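Wimwood tenants assoc. — minutes, Thursday, 7 pm, laundry room

Chair: Adwoa Tsikata. Notes: Divina Samonte. Enough people for a vote.

## Heating

Boiler out twice this month. Junton came, bled the lines, left. Want 459 dollars for a new valve. Adwoa to ask for a second quote from Duda befor we sign. Top floor still cold at night.
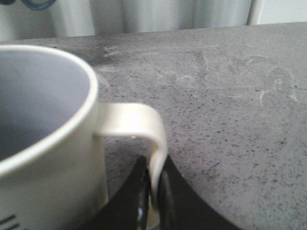 Coffee fund is at 87 dollars. Paper cups are eating most of it, so motion to stop buying them — passed. Bring your own from next meeting, a plain cream mug with a decent handle is fine, doesn't need to be fancy. Write your apt number on the bottom. Divina keeps the sign-up sheet.

## Shared fridge

- Stays on the second floor, for now.
- Anything without a name gets tossed Thursday night. Two complaints about this, rule stands.
- Milk: switch to the 1L carton, the blue and white one with the cow. Bigger jugs go bad.
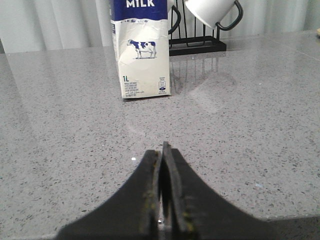

- Door seal is loose. Adwoa has tape.

## Bikes

Around 50 bikes in a room meant for way less. Tag yours by end of December. Untagged ones go to the Drorulberg yard. Long argument about strollers, no vote, moved to next time.

## Other

Hall light on 5 is flickering agian. Divina to call.

Closed 8:20.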